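Kilico Office Notes
@kiliconotes

Thread on the lighting in the brick corner at Stomgate. Several people asked why the far desk feels dim when the ceiling light is on. I took a light meter in during November and have now typed up the readings.

Method first. Meter flat on the desk surface, sensor up, blinds as found, after dark so the windows contribute nothing useful. Ceiling light on for 15 minutes before the first reading. I wore dark clothes and stood back as far as the cable on the sensor allowed.

Directly under the long ceiling light: 867 lux at desk height. That is more than most people want for screen work and comfortable for reading drawings.

At the wall end of the white desk, ceiling light only, lamp off: 44 lux. I repeated it and got the same figure. You can find a pen at 44 lux. You would not want to proofread at it.

The fall-off is steeper than I expected from the distance alone. Red brick reflects badly, and the darker bricks in that wall reflect even less. A painted wall sends a good share of the ceiling light back down on to the desk. This one keeps it.

The ceiling is white and helps a little. So does the desk top. With a dark desk in the same spot the reading on the surface would be much the same, but the corner would look a lot gloomier, as there would be nothing pale in your field of view.

People confuse those two things constantly. Lux on the desk is what the meter sees. What you complain about is how bright the surfaces around you look.
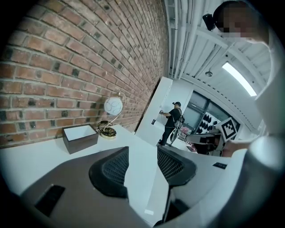
The brick corner at Stomgate, with the globe lamp and tray on the white desk.

Now the table lamp. White glass-look globe on a curved gold arm, round gold base, dark swirls on the shade. It was bought for looks. I have no objection to that, but it is a diffuse source and it behaves like one.

A globe throws light in every direction. Some goes down to the desk, some goes sideways into your eyes, and some goes to the wall, where the brick absorbs most of it. A task lamp with an opaque shade puts far more of its output on the paper.

With the globe lamp on and the meter next to the base, I got 602 lux. Good number, wrong place. By the time you reach the front edge of the desk, where your hands are, it has dropped to something I would call adequate for a keyboard and poor for handwriting.

I am leaving the front edge figure out. It changed every time the lamp was nudged, and the lamp gets nudged a lot.

Position matters more than wattage with a globe. If you write right-handed, put it on your left and slightly behind the line of the page. Directly behind a monitor is pointless. Directly in front of you is glare.

The tray. It is dark brown wood with a white interior and it sits beside the lamp. The white interior is the useful part: small things show up against it in poor light. Black clips, keys, memory cards. If you are buying trays for a dim corner, buy ones that are pale inside.

I tested this in the least scientific way possible by dropping the same handful of black binder clips into the tray and then into an all-brown one from the stationery cupboard. I could pick them out of the first at a glance. The second I did by touch.

Cord management. The lamp has a black cord and the slack is coiled at the base. A loose coil is fine. A tight coil with a cable tie round it is not something I like on any lamp, though on an LED bulb the current is so small that heat is not the concern. The concern is strain where the cord enters the base.

If you want it tidier, route the slack off the back of the desk and clip it underneath. Adhesive clips hold well on a smooth desk top and very badly on brick. Do not try to stick anything to that wall. The face of the brick is dusty and the adhesive bonds to the dust.

Related: do not drill the bricks either. If something has to be fixed, go into the mortar joint, which can be made good afterwards. A drilled brick stays drilled. Old ones with a hard dark face also tend to spall round the hole.

Somebody will ask about the pipes and conduits along the ceiling edge. They are painted white to match the ceiling and I would leave them that way. Nothing is to be hung from them. That includes fairy lights, and it includes plants.

Could a second ceiling light go in nearer the wall? Yes. I had a quote from Rätsep for a surface-mounted fitting with its own switch. The fitting was the cheap part. The expensive part was getting the cable there in a way that did not look like an afterthought next to the existing runs.

I also asked them about a wall washer, meaning a fitting close to the brick and aimed along it. Looks very good on a rough surface, as every joint picks up a shadow. Does next to nothing for the desk. Filed under nice to have.

What I have recommended is the dull option: an adjustable task lamp at the wall end, opaque shade, clamp base so that it takes up no desk space. The Truvano with the long arm is the one on trial. The globe lamp stays as background light, which it does well.

Notes on the Truvano after a short trial. The arm holds its position. The dimmer starts too high for my taste. The clamp pad is rubber and should be checked for marking on a white desk top, so there is a square of card under it for now. Please leave the card.

Chairs, briefly, as they came up in the replies. Both in that corner have black mesh backs, one on a dark grey frame and one on a light grey frame. They are not a pair and their adjustments need not match, so set the one you are sitting in and ignore what you remember from the other.

Seat height affects the lighting more than you would think. Sit low and the globe is close to eye level. Raise the seat, put something under your feet if you need to, and the worst of the glare goes away. Costs nothing.

Mesh backs collect brick dust, by the way. Vacuum with the brush head on low suction. A damp cloth turns the dust into a thin orange paste and pushes it into the weave. I know this from the chair at my own desk.

Same for the desk nearest the wall. Dry microfibre first, then damp. If you go straight in with a wet cloth you get streaks, and they are very visible on white.

Sealing the brick would stop the dusting. A clear breathable sealer is the only kind I would consider, tested first on a patch behind furniture. Some sealers darken brick, and we are already short of light there. Still undecided on this one.

The tall white partition at the end of the brick wall does more good than I gave it credit for. It is a large pale surface roughly in your eyeline, and it softens the step between the brick and the windows. Please do not cover it with dark posters. Paper notes are fine.

Same argument applies to the white shelf panel with the black cones on it. The cones can stay where they are. The white behind them is doing the work.

Daylight readings are a separate job. The windows have dark frames and the contrast between frame and sky is strong, so the meter will give one answer and your eyes another. I will do morning and late afternoon when there is a run of similar weather.

Reply to a question: no, a phone app is not good enough for this. The sensor on a phone sits behind a small hole and reads a narrow angle. It will tell you that one desk is brighter than another. It will not give you a number worth putting in an email.

Another question: would a warmer bulb in the globe lamp help? It would look better against red brick. It would not raise the reading. Keep it close in colour to the task lamp or your paper will have a yellow side and a blue side.

Last one for tonight. The spare bulbs for the globe lamp are in the top drawer of the stationery cupboard, in the box marked small screw. Switch off at the wall and let the old one cool before you lift the shade.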